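Jarkbridge Encyclopedia

Home Contents Subjects A–Z Random article Help

Search this site Go

Plate (tableware)

A plate is a flat or shallow dish from which food is eaten or served. Most have a raised rim, which keeps sauces from running off and gives the hand something to hold. Plates are usually round, as a round shape is the easiest to form on a potter's wheel. 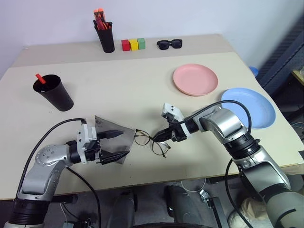

One reader wrote in to object that the wheel explains very little today, as most plates are pressed in moulds and could be any shape the maker liked. Square plates have been sold for many years but stack less well in round racks.

History

Leaves were among the earliest plates. In India, meals are still served on banana leaves or on leaves stitched together with thin sticks. Potters in Tang China made glazed dishes in large numbers, and many were carried abroad by sea. In medieval Europe, thick slices of stale bread called trenchers held the food, and were later replaced by wooden boards.

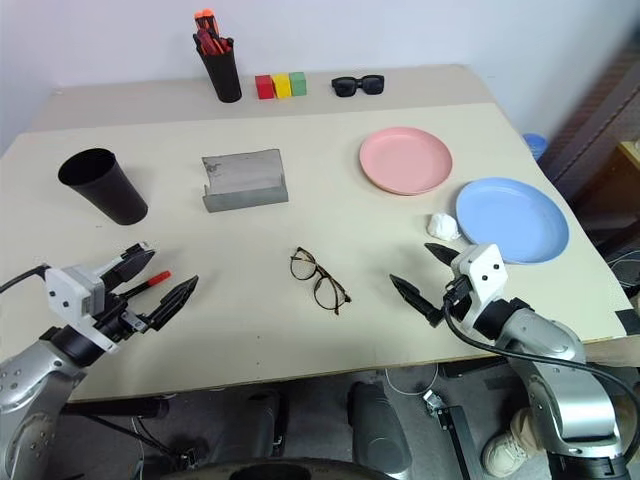 Pen holder, coloured blocks and sunglasses at the back of a table.

Materials

Earthenware is fired at a lower heat than stoneware or porcelain and chips more easily. Metal plates are light and hard to break, but they pass heat quickly to the hand. Plastic plates are common in schools and on picnics.
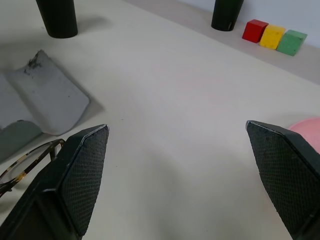 Plates are often sold in sets. The Elov pattern, made at Jarkbridge, came in boxes of 12, with bowls sold separately. Early pieces have a blue line under the rim.

See also: Bowl; Saucer; Trencher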